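Unit 2 – Public Participation and Environmental Protest
Course handout, Panyasiri Institute
Instructor: Nipon Saengthong

Public demonstrations have shaped environmental policy in many countries. Students should be able to separate a campaign's demands from the methods used to press them. The assigned case is the Kemum River campaign, in which residents opposed a discharge permit sought by Grorkach. Of 92 written comments received in June, 85 asked for a public hearing. 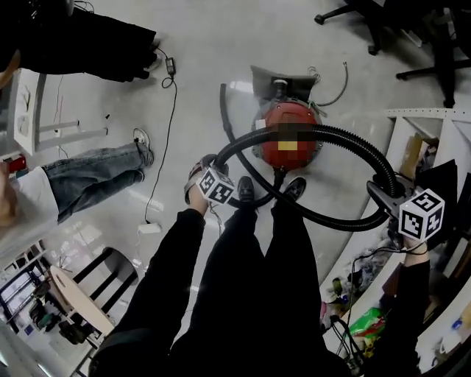
Fig. 1. Red canister vacuum cleaner and hose.

Read Sutcliffe, "Marching at Imau," before the seminar. Brodie Sutcliffe argues that a march has the most effect when a decision is still open – after a permit is signed, the courts become the usual route. Note the passages on page 16 that support this claim.
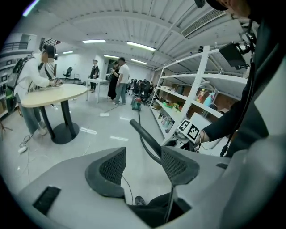 What is the difference between a petition and a public comment?
A petition may be addressed to any authority at any time, while a public comment is filed during a set review period and becomes part of the official record.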